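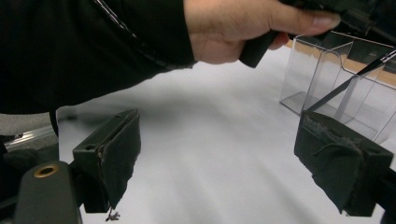 Fig. 1. A black handle in the hand, over the white surface.

Handout 2: Keeping brushes in order on the table
Revised 10 August 2025

In the first session we spoke about paper. Today we come to the brush and to the place where it stands between two uses. Please read these notes before you come to Utdale, because there we will start with the practical part directly.

A brush has three parts: the handle, the ferrule and the bristles. The ferrule is the metal sleeve, and it holds the bristles together. Most damage starts there. When paint dries inside the ferrule, the bristles are pushed apart and the brush does not make a point any more.

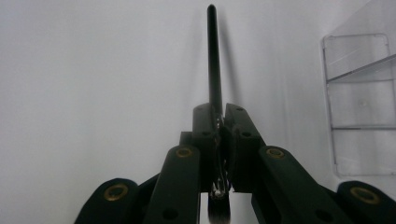

Fig. 2. Long brush with black handle, silver ferrule and dark bristles.

Rules for the table:
Clear the surface before you begin. A light surface shows crumbs and dark fibres well.
Wipe the ferrule first, then the bristles, always in the direction of the tip.
Dry the brush lying flat. Only a dry brush goes into the box.
Handle down, bristles up. 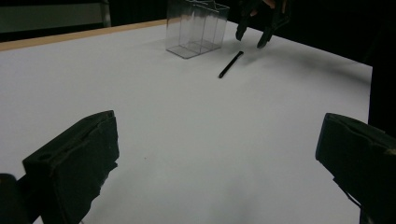 Skolwood Evening School, Department of Drawing and Painting

A clear box with divisions is useful, as you see the contents from every side. Put it at the far side of the table, where your sleeve does not reach it while you work. Keep thin brushes and pens in separate compartments. The large sheets for exercise 3 need a free space of 34 cm in front of you, so things that are not in use should not lie there.

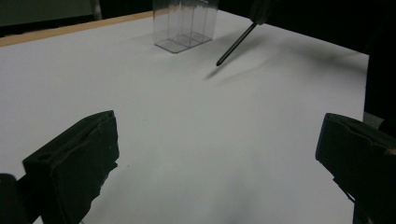

One participant of the November course objected that a tall box is easily knocked over when only two long brushes stand in it, and that she prefers a heavy jar. I agree for very long handles. For the brushes in our Grasso set the box is sufficient.

For next time: bring your own brushes, also the old ones, and read Floltside, chapter 2.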